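Ulley Rovers Supporters' Questions

Answers by Laine Mägi, who edits the matchday magazine and would like fewer emails.

Where do away fans stand?
Behind the Clumton Road goal, in the part with no roof. Bring a hat. The home end has no roof either, so please don't take it personally.

What time do the gates open?
At 1:30 for league games. The tea hut opens when the urn boils.

Can I bring my dog?
Yes, on a short lead. A dog that gets onto the field during play will be shown the gate, along with whoever is holding the other end.

How much is a season ticket?
It's 200, the same as last season, and covers league home games only. Cup ties are extra. Going by our cup record, you may budget for one.
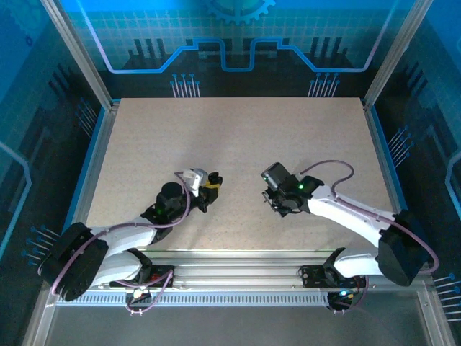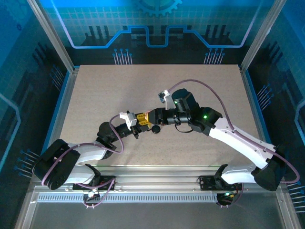
Ulley Rovers Magazine, Issue 203, page 20

Who holds the scoring record?
Dace Tamošiūnaitė for the women's team, and she is still adding to it. The men's record is disputed between two families, and we have stopped printing it.

Why was the Roltance game called off?
Waterlogged field. Tickets from that afternoon are good for the new date in January. If you threw yours away, see the ticket office and look sorry.

Is the Sakalauskas Cup a real competition?
It has a trophy and a referee. We lost last year's final to Clumton, so opinions at the club vary.

Can my kid be a mascot?
Put their name on the list in the clubhouse. Ages five to 11. Shin guards required, singing optional.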